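Graloleck Clothing Bank
Progress report to the Wallar Fund, second half of the grant

Thank you once again for your patience with us over the summer, when the move to Eltley took up far more of everybody's energy than we had planned for. We are settled now, the boiler works, and we have a good deal to tell you.

When we last wrote, families could come to us on one afternoon a week. We now open on two, and the second session runs until 6 in the evening, which has made a real difference to parents coming straight from work. In December we packed 60 winter bundles, each with a coat, a warm layer and whatever socks we could lay our hands on – socks are always the first thing to run out, and we would be grateful if you mentioned it to anyone who asks.

Sorting and presentation

Your grant paid for new shelving along the long wall and for 14 lidded crates, labeled by age. We have also changed how we sort. Everything used to be separated by size first, and a great many stained or torn pieces were folded beautifully before anyone noticed the damage. Checking now comes first and folding last. It felt slow for a week or two, and then it didn't.

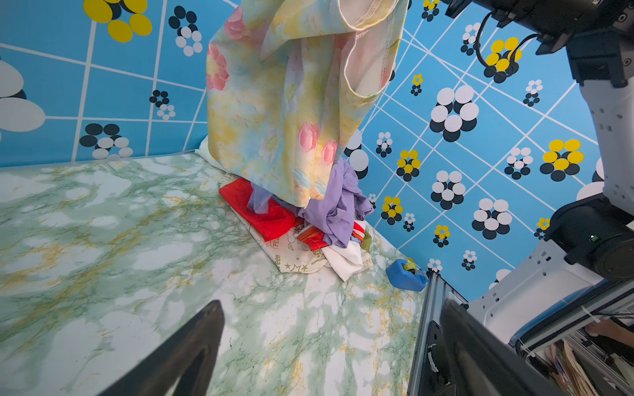
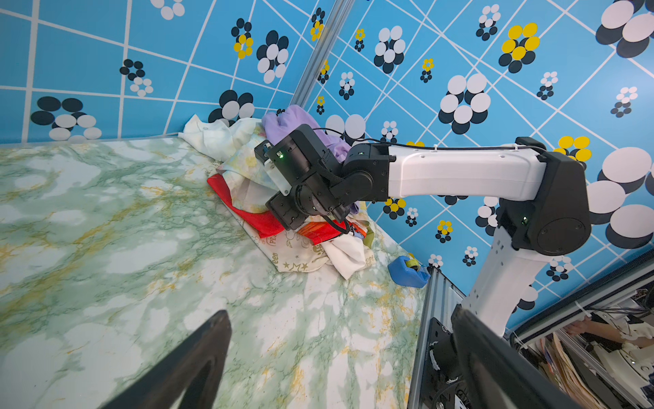
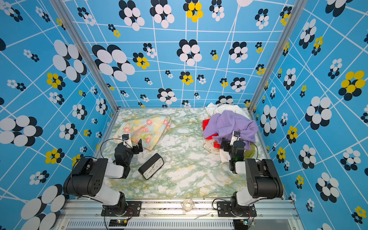
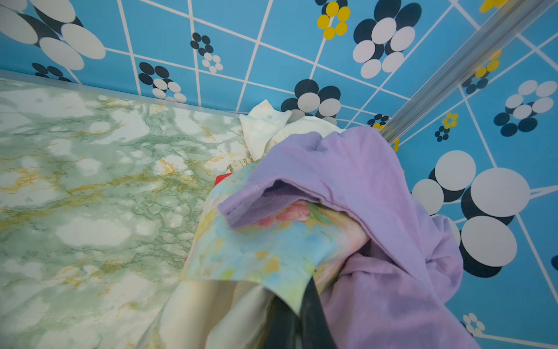
Green marble pattern and blue walls.

Mending

The Mäkelä sewing machine you funded arrived in good order and has hardly had a rest. We run a mending morning every other week, with 16 people signed up so far, and several of them had never threaded a needle before they came. Hems and buttons make up most of the work. Zippers are still beyond us, and for the moment those coats go into a separate crate until we can find someone willing to teach us.

Spending

We are within budget on everything except transport. Collections from the far side of Eltley cost more in fuel than we allowed for, and we have covered the difference from our own reserves. We would like to talk with you about moving the unspent printing money across to this line, if your rules permit it.

Next steps

School clothing is the big job for spring, and we have already started putting plain shirts and pants to one side. We also hope to try a Saturday swap table, though the hall booking has yet to be confirmed.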